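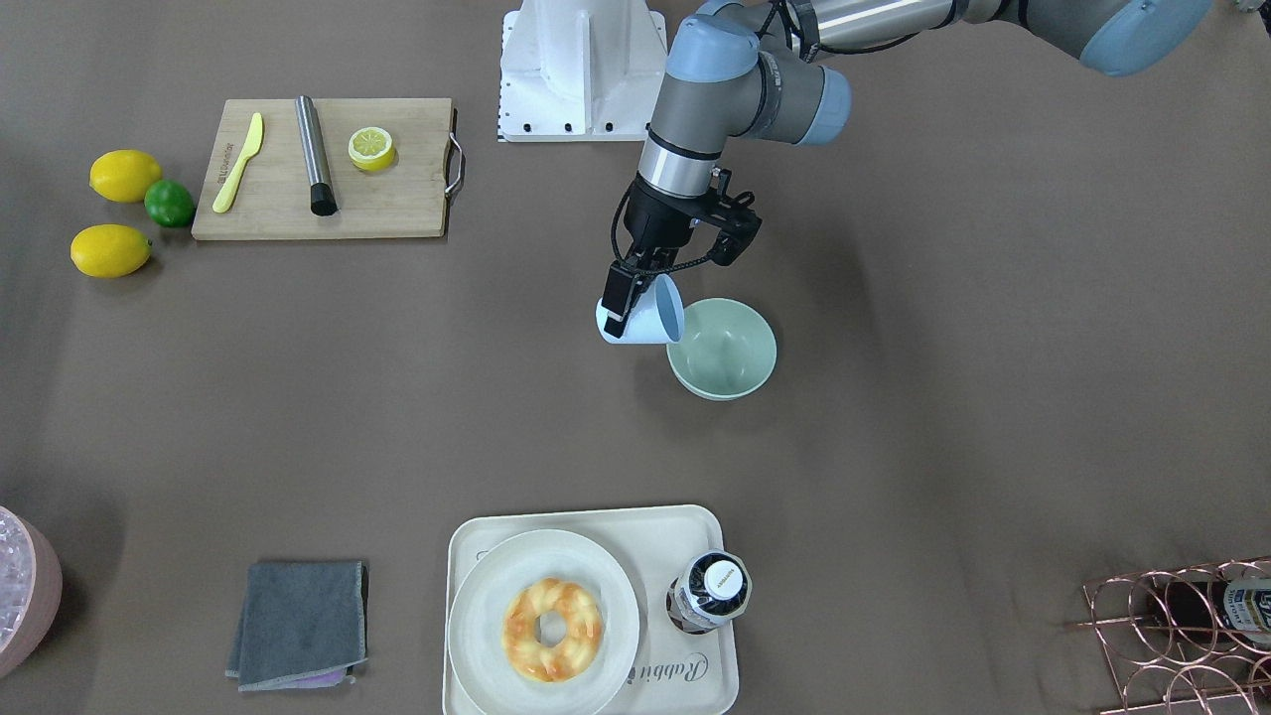 **Figure 2.** Preparation side of the drinks table, with the cutting board, the citrus fruit and a cup tipped over the green bowl.

### 4.2 Where the ice and the fruit end up

We went into the Lolline study thinking mostly about glasses, and came away thinking a good deal more about ice and lemons. A home drinks table has two kinds of things on it: the ones that get cut, scooped and poured, and the ones a guest is meant to pick up. People set out the first kind with real care (the board, the knife, the whole fruit within easy reach of the cut half) and then let the second kind settle wherever there happens to be room. Of the 18 households who kept a diary for us in February, most wrote at some length about the board and hardly at all about the tray.

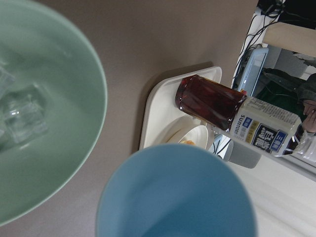

**Figure 3.** Ice in the green bowl, the blue bowl beside it, and a bottle of Suntory oolong tea lying across the tray.

Ice deserves a paragraph of its own. It wants to be close to the cups, but it also wants a wide dish, and a wide dish takes up precisely the stretch of table where an elbow would like to be. Our diary keepers moved theirs back and forth more than any other item, from a deep bowl to a flat plate and back again, and several told us quite cheerfully that they had never settled the matter.

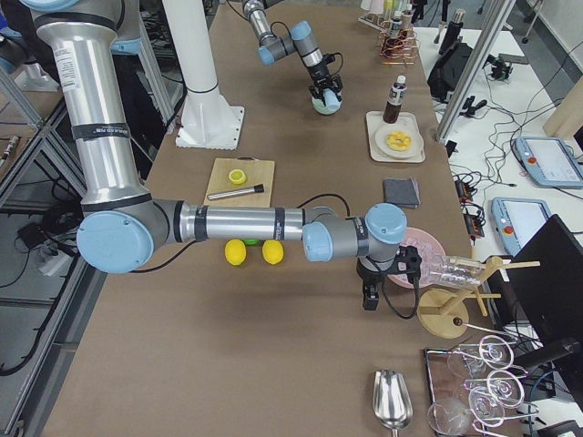
Ljubica Ristić, reading an early draft, objected that we were treating all this moving about as a fault, when in her view it is simply what hosting looks like, and a table that stays put all evening is a table with no guests at it. We have kept her point in mind and now use the word "drift" without meaning any harm by it.

The tray, meanwhile, drifts very little. Once there is a plate with something to eat on it, people seem to treat the tray as finished and work around it. 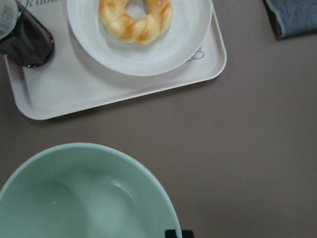 It was the same with folded cloths, which were put down early, stayed folded, and were remembered only after a spill. We return to spills in Section 5.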